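Jonham Trades Board > Health and Safety > General

Thread: Neck pain from standing work, raise the bench or change the habit?

proltholm_pete
Started 19/03/2021

I have been doing small assembly and repair work on my feet for 13 years. For the last few months I get a stiff neck by lunch and a headache by the end of the shift. It goes away on days off. The doctor checked me over, found nothing wrong, and told me to stretch.

My bench is 36 inches high and I am 6'1". The shop will pay for something if I can make a case for it. The choices so far are blocks under the bench legs, a crank-up bench from Hetel that costs $2680, or a sit-stand stool. Has anyone been through this and what did you end up doing?

kerfline
36 inches is too low for fine work at your height. It's fine for planing a board or anything where you push down with your weight. For small parts you want the work up near your elbows or a couple of inches above. I put mine on 4x4 blocks years ago. Cost was nothing, the wood was in the scrap pile.

Zuweira Nyarko
I did workplace assessments for a long time before I moved into scheduling. Kerfline is right about the elbow rule, but measure before you cut any blocks. Stand in your work shoes on the mat you normally use, let your arms hang, bend your elbows to a right angle and have someone measure from the floor to the underside of your forearm. Then subtract the height of whatever you work on. People forget that last part. If the thing on the bench is 8 inches tall and your hands are on top of it, a bench at elbow height is going to wreck your shoulders.

kerfline
Fair point. I only do flat work so I never ran into that.

oldsolder
I'll disagree with both of you. I raised my bench and my neck was the same. The problem is your eyes. You bring your head down to see, no matter where your hands are. I got a better lamp and a pair of glasses made for bench distance and I stopped hunching within a couple of weeks. My regular bifocals had me tipping my chin all over the place. Spend the money at the eye doctor first. Mine came to $170 for the glasses.

Horațiu Bratu
It's a bit of both. Mostly I think it is how long you stay there without coming up. Your head is heavy, and once it's out in front of your shoulders the muscles at the back of your neck are working the whole time. You don't feel it while you're busy.

Leaning forward and looking down, both times:
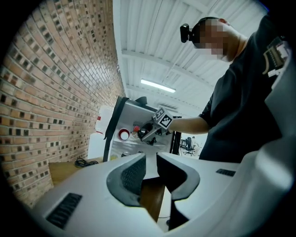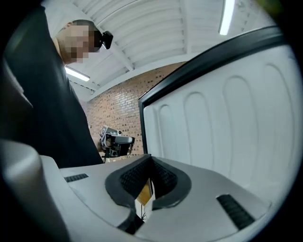
What helped me was changing the order of the job. I used to do all the close-up steps in one run and then all the walking around and fetching. Now I mix them. I do one unit, put it on the rack, bring back the next one. It's slower on paper and my count at the end of the day is the same. I also moved my parts bins up to a shelf at eye level so I have to look up to get a screw. That was free and I'd do it before buying anything.

I did try a timer too. I turned it off after three days. It always went off when I was holding something I couldn't put down.

proltholm_pete
Thanks, all of this is useful. Did the measuring just now with my brother-in-law. Elbow height in boots on the mat is 44 and a half. The stuff I work on is mostly 3 to 5 inches tall. So by Zuweira's rule I should be at 40 or so and I am at 36. I do wear bifocals, which I didn't think to mention.

oldsolder
There you go. Bifocals.

kerfline
And a bench four inches too low. We can both be right.

oldsolder
We can, but only one of those was giving him a headache.

Zuweira Nyarko
You don't know that, and neither do I. Headache at the end of a shift can come from the neck or the eyes. Pete, change one thing at a time and give each one two weeks. Otherwise you won't know what worked, and your shop will want to know before they sign for a bench. Write down when the stiffness starts each day. A few words in a notebook is enough.

Also, if you ever get tingling in the hands or the pain goes down one arm, go back to the doctor and don't wait out the two weeks.

geumstreet
Does anyone have an opinion on the stools? I have one of the tilting ones and I like it for my back but I slump more on it, so my neck is worse.

Horațiu Bratu
Same for me. If the bench stays put and you sit lower, the work comes up closer to your face, and that should help. In practice the one I had kept me perched higher than a normal chair, and I was bending over just as much as when I stood. Try it with the seat all the way down.

geumstreet
Seat was two notches from the top. I'll try that.

hexkey_134
Before anyone spends $2680, check whether other people share the bench. We have three people on ours and the shortest is 5'2". Blocks would be no good for us. We put the bench at the tall guy's height and built a platform for the other two. The platform has to be wide enough that you don't step off the side, ours is 5 feet long with a strip of yellow tape on the edge.

proltholm_pete
It's only me on this bench. I'm going with blocks first, then the eye doctor if it isn't better. Bins are going up on a shelf tonight. I'll post again in July when I've had some time with it.

kerfline
Screw the blocks to the legs or drill a pocket for the feet. Mine walked off one time when I leaned on the vise.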